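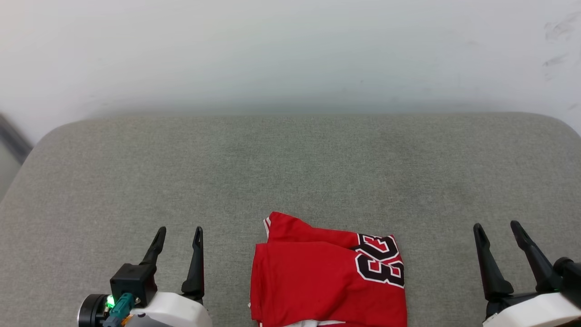 ## 4. Washing printed and numbered garments

Applies to the Wandar 2519 washer. Revised 24 November 2025.

The control panel has a cycle marked Sport. The name promises a lot. On this model it is the Quick cycle with an extra rinse and a faster spin, and the faster spin is hard on printed numbers. Use the steps below instead.

### 4.1 Before loading

1. Read the care label. If it disagrees with this manual, follow the label.
2. Turn the garment inside out so the print faces in.
3. Close zippers and hooks on anything sharing the load.
4. Wash bright reds alone the first few times. Color-catcher sheets may help, but we wouldn't trust one with a white shirt.

### 4.2 Running the load

1. Fill the drum no more than half full. The load sensor tends to read light synthetics as a smaller load than they are, so go by eye.
2. Pour detergent into the left compartment, up to the lower line. The cap on most detergent bottles suggests more than you need.
3. Leave the softener compartment empty.
4. Turn the dial to **Delicate** and set the temperature to **Cold**.
5. Press **Spin** until the display shows 600. The machine remembers your last setting, and that may be 1200.
6. Press **Start**. The display will say 33 minutes. Expect it to take longer, as the timer doesn't allow for slow filling.

> **Caution:** Do not use chlorine bleach on printed garments, including products labeled "color safe" that list chlorine among their ingredients.

### 4.3 Drying and storing

1. Take the load out when the door unlocks. Creases left in the drum can set across the print.
2. Hang inside out, away from direct sun. If you must tumble dry, use **Air Only**.
3. Let the print dry fully before you fold it. Touch it to check; the fabric around it usually dries first.
4. Fold loosely and don't stack heavy items on top.

> **Note:** The Wullo app offers a downloadable "Print Guard" cycle. In the October version it uses the same settings as steps 4 and 5 above. You can skip the download.

If a number has already started to peel, no cycle on this machine will fix it. See Section 5 for stains.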